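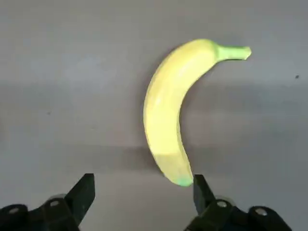
4/28/26

Quick one tonight becuase I'm up early. I went back to running in January after a very long break and people keep asking what I eat before, so fine.

Mostly nothing fancy. Toast. Half a bagel if the run is over an hour. Coffee always, black, too much of it. I tried the gels from the Trolby shop downtown and my stomach said no by mile 3, had to walk home past the school with everybody out front. Never again. Darlene MacPherson swears by them but Darlene could eat a cheeseburger and run hills.

The real change was eating earlier. I used to grab something on the way out the door and then wonder about the cramps. Now I set an alarm, eat, go back and lie on the couch like a dead person, then go. Cranky but no cramps.

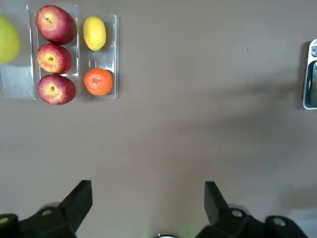

Also dinner the night before matters more than I thought. Rice, eggs, whatever vegetable is left. I skipped it 2 times this month and both runs were garbage — legs like wet sand from the first hill on.

Shoes are a whole other post. Mine are on their last legs and the Pravmont store only had my size in a green I can't live with. Will try again when they restock.

Next up is the Mamham Lake loop, 25 dollars to enter, goes up to 100 if you wait till race morning which is robbery. I signed up. Darlene signed up. Her sister is a maybe. Parking is terrible so we're taking one car and leaving way too early, I already know it.

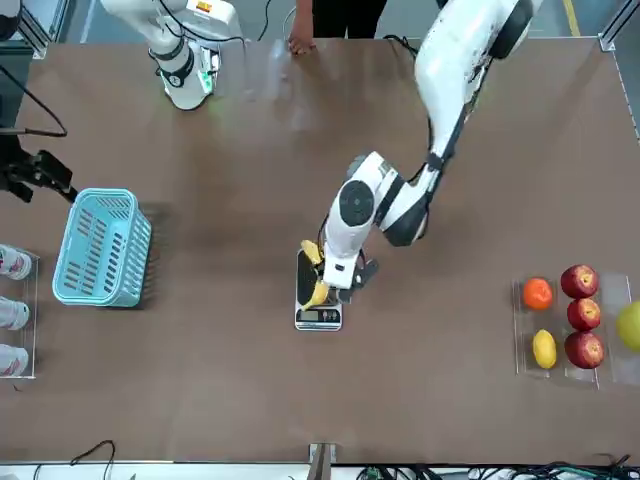
Filed under: Running, Food

Oh and before anyone emails — no I don't track calories. Did it for a while years ago, hated every minute, and it made me no fun at dinner. I go by how the run felt and wether I'm starving by ten. If I'm starving I eat more the next day.

Ok bed. Shoes by the door, alarm set.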